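Frequently Asked Questions

Fusa Hill Lodge and Birding Trails

When is the best time to come for birds?
We have birds in all months, but the most guests ask for the dry season, and July is our busiest month. In the rainy months the trails are muddy and the mornings can be lost to fog. On the other hand the hornbills are nesting then, and you will share the trails with very few people. If raptors are your main interest, please write to us before you book and we will tell you what was seen in recent weeks.

How many species are on the lodge list?
At this moment 169. The list contains only birds seen or clearly heard from our own trails and from the terrace. We do not include the birds of the Proketti marsh, which has its own list. You can ask for a printed copy of both at the desk.

What was the building before it was a lodge?
It was a weather station. The lower floor is original, with very thick walls, and the guest rooms were added on top when the station closed. The old instrument room is now the library. Some guests ask about the iron rings in the terrace wall. They held the cables of the mast, which was taken down before we came.

How do I reach you?
The last town with a fuel station is Sutanto. From there it is roughly 70 minutes by car, and the final part is a gravel road with steep turns. A normal car can manage it in dry weather. After heavy rain we recommend our pickup, which leaves from the market square in Sutanto at 2:00 p.m. Please reserve it one day before.

Do I need a guide?
For the Ridge Trail and the Stream Trail, no. They are marked with yellow posts and you can walk them alone. For the Brelex Trail a guide is required, as it crosses private land and we have permission only for guided groups. Saodah Hartono leads most of these walks. The group leaves at 5:30 a.m. and comes back for a late breakfast.

Can I use playback to call the birds?
No. We ask all guests and visiting guides to follow this rule, also for owls. A bird that answers a recording in the breeding season is leaving its nest to do it.

Are children welcome?
Yes, from any age in the lodge and on the Ridge Trail. On the Brelex walk we take children from ten years, because the group must stay quiet for long periods. We have small binoculars to lend without charge.

Is there mobile signal?
There is a weak signal on the terrace and none in the rooms. The library has wireless internet in the evening. Please download your maps and bird sounds before you arrive.

What about food?
Breakfast and dinner are included in the price. Lunch can be packed for you if you tell us at dinner the evening before. We cook without meat on request. Please tell us about allergies when you book, as our supplies come up from the town and we cannot always change a menu on the same day.

Can I book for one night only?
The minimum stay is two nights. The road is long, and with one night you would have only one morning for the birds.

What should I pack?
Shoes with a good sole, a light rain jacket, a warm layer for the early hours and a small flashlight. Long socks are useful against leeches in the wet months. Bright white clothing is not good on the trails.

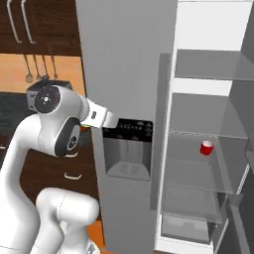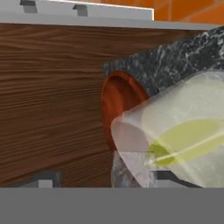

What do former guests advise?
Slamet Pillai wrote to us that two nights were too short, and that he would start with the Stream Trail on the first afternoon instead of resting: "The forktails were near the second bridge at four o'clock, and on the next days I did not find them again. Also take the warm layer seriously. I did not, and on the ridge before sunrise I was thinking more about my hands than about the birds."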